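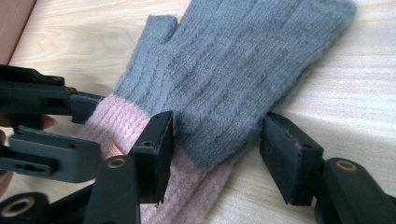

Grey cable-knit glove on the table.

The gearbox is finally closed, so I can write the second part about the Eshun truck. In the first part I wrote how I bought the kit and why I chose the cab with the long nose. Several readers asked me when the truck will drive. It drives now, but only forward and only slowly, and I want to explain what happened between.

For those who did not read the first part: the Eshun is a radio-controlled truck which you assemble yourself. The frame rails, the axles and the gearbox come as loose parts in bags, and the cab is plastic and must be painted. The motor and the radio are not included. I paid 400 dollars for the kit at Plirside, the hobby shop in Drernirville, and the motor and the radio I had already from my old crawler.

The axles were easy. The instructions for them are good, with large drawings, and each bag has a letter that you also find on the page. I put the rear axles together in two evenings. The only problem was the small screws for the axle covers, which are made from soft metal. If your screwdriver is even a little worn, the head is destroyed at once. I destroyed two. After that I bought a new hex driver with a hardened tip, and I should have done this before I opened the first bag. If you have an old driver from a set, please do not use it on this kit.

With the gearbox it was a different story. It has two speeds, and a small servo moves a fork, and the fork pushes the gear to one side or the other. On paper it is simple. When I closed the housing for the first time and turned the input shaft with my fingers, it turned nicely for half a turn and then it became stiff. Then nicely again, then stiff again. It was always at the same place.

I opened it. I looked at every tooth with the magnifying glass and I found nothing. I washed all the gears in warm water with dish soap, dried them and closed the housing again, and it was stiff in the same place. I opened it again. I think I did this six times in that week, and my wife started to recognize the sound of the screws falling in the metal bowl.

Then I wrote to Dariusz Kaczmarczyk, who has built the same truck and also the bigger one with the crane. He asked me a question that I found almost offensive: did I put the spacer on the correct side of the second shaft? Of course I did, I answered. I looked in the instructions again. The drawing shows the spacer on the left side, and mine was on the left side. But Dariusz sent me a photo of his page, and in his drawing it is on the right. He has the later printing. In my printing the drawing is mirrored, and everything on this page is mirrored with it, except the text, where it says "longer end toward the motor." The text was correct the whole time. I did not read it, I only looked at the drawing.

So if you have the early printing of the Eshun manual, look at the gearbox page. If the servo arm is at the left of the drawing, you have the wrong one. Follow the text there and do not follow the picture. I wrote to the shop about it, and they put a note in the bag for the kits they still have.

With the spacer on the other side, the shaft turned freely. There was still a light noise, like sand. Dariusz says this is normal before the gears have run together, and that I should use less grease than I think. I had used a lot of grease. I took half of it out with a cotton stick and the noise changed, but I cannot say if it became better or only different.

Next was the motor. The old crawler has a Jondeo motor, the silver one, which is strong at low speed and does not become very warm. I always liked it. The mounting holes are the right distance apart for the Eshun plate, but the shaft is too long, and the small gear sits too far from the big one if you push it only to the normal position. I did not want to cut the shaft, because I would like to put the motor back in the crawler one day. At the end I turned the small gear around, so that its collar looks to the outside, and now the teeth meet over the full width. The set screw is harder to reach like this. I had to drill a hole in the motor plate for the hex key. The hole is ugly but it is under the cab.

About the distance between the two gears, I know people have many opinions. I use the strip of paper. You put a thin paper between the teeth, press the motor against it, tighten the screws and roll the paper out. If the paper comes out folded like a small fan and has no holes, the distance is good. My father showed me this on a real machine when I was a boy, with a thicker paper of course.

Now the part that does not work. The truck does not change to the second speed and it does not go back. The missing reverse is my fault, it is a setting in the speed controller. It is still set for my old boat, where I switched reverse off. For changing it I need the programming card, and the card is in some box. I have looked in the boxes under the bed and in the cellar, but not yet in the ones at my brother-in-law's place.

The second speed is more interesting. The servo moves, the fork moves, but the gear stops one millimeter before it is fully inside. I can hear it touching. When I push the fork with a screwdriver it goes in without problem, so I believe the servo does not travel far enough. My radio is old and you cannot adjust the end points on the third channel. There are three possible solutions, as I see it. I can use a longer servo arm, I can bend the rod a little shorter, or I can buy a new radio. A good one with enough channels costs nearly as much as the truck, so I will begin with the arm.

Przemysław Czerwiński commented under the last post that I should throw out the plastic fork and use the metal one. Thank you, Przemysław, I thought about it. But I want to first have it working with the parts from the box, and then change one thing after another. Otherwise I will never know which part was guilty. I made this mistake with the crawler, where I changed everything in one weekend and then it had a vibration for a year.

I also started with the cab. It has primer now, the light grey one, and I sanded the roof with 400 paper and after this with 600. On the doors I can still see a line from the mold. In the primer it looked like nothing, but when I hold the door against the window, the line is there, straight under the handle. I will sand it again. The color will be a dark green with cream on the roof, like the milk trucks in the village where I grew up. I bought two cans of the green, and I tested one on a yogurt cup. It is a bit more blue than on the lid. My daughter says it is beautiful and that I should leave it, so probably I will leave it.

For the paint I need dry air and no wind, and our balcony in October does not offer either. Dariusz has a heated garage and he offered me a corner of it for one afternoon, if I bring cake.

Questions from the comments of the first part. Yes, the tires are soft enough for indoors, they do not leave marks on our floor. No, the lights are not in the kit, you buy them separately, and the cable for them is too short if you want to lead it through the frame. The bearings are included, real ones, not plastic rings. The weight I can tell you when the cab is on, because our kitchen scale does not like such a long object and it falls off at one side.

If anyone has a servo arm that is a little longer than the standard one, with the fine teeth, please write me which brand it is. I tried the one from the boat and it hits the frame rail.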